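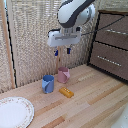 The arm over the test table, with two mugs and a drawer unit within reach.

June
By Noreen Kavanagh

Ó Ceallaigh plans equipment purchases for Darnlow, and the first thing he wanted to talk about was fingertips. They had their own line in this year's budget, separate from spares.

"People price the arm, then the gripper, then they stop," he said. "The tips are what touches the goods. They wear, they get swapped, and somebody has to order them. If there is no line for them they come out of the maintenance money, and then you can't tell what the cell costs to run."

Darnlow is working out whether one arm with a two-finger gripper can handle mixed household goods ahead of packing. The work is still at the bench stage. Items go on a table, the arm is given a pick, and the result is logged with the grip width and the closing force. Crockery is on the list, as are small plastic goods and drawers with pull handles.

I asked why he had not started with a full cell.

"Because we would have specified it wrong. Our first request to suppliers asked for payload and reach. Both were easy to meet. We had not asked about opening width, or what the gripper reports back when it closes on something that gives a little. Those two decide which goods you can take on."

Two quotations came in against the revised request, from Rukine and Fanavex. He would not give the totals, but he went through the layout of each. Rukine priced the arm, controller and gripper as one item with support for 3 years. Fanavex split everything out, down to cable sets, and the quotation ran to 73 lines.

"The long one took me a whole afternoon," he said. "It was more useful. I could see that the external cable for the gripper was a part with its own price and its own lead time. In the other one I had to ring up and ask."

Cables come up a good deal in his notes. Where the lead runs outside the arm, he allows for a replacement set on the shelf from the first day and for an hour of stopped time to fit it.
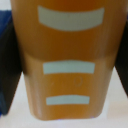
Plastic containers have their own page in the test plan. The arm can hold a rigid mug with a wide range of forces, he said, while a thin-walled tub needs an upper limit set by hand, and a tapered one may need a different grip height as well. Each new shape therefore carries a set-up cost, which he books as staff time.

"I count it as 15 minutes an item if the shape is close to one we have already done. If it isn't, I don't guess. I leave the cell blank until someone has tried it."

The product list stands at 2359 items. He does not expect to test them all. They will be sorted by shape and wall stiffness, and the budget will be built on the groups.

The wrist camera was the one part he had tried to leave out. A fixed camera at the side covers the table, and he had hoped it would be enough. "It sees the arm and it sees the goods. When the fingers are closing, I want a view from the gripper as well, so I can check where they meet the sides. I put it back in. It needs a mount, a lead and calibration time, and all of those are now in the sheet."

Training is budgeted for two operators per shift. Floor guarding is still a provisional sum, pending the risk assessment, and he has asked both suppliers to hold their prices until that is signed off.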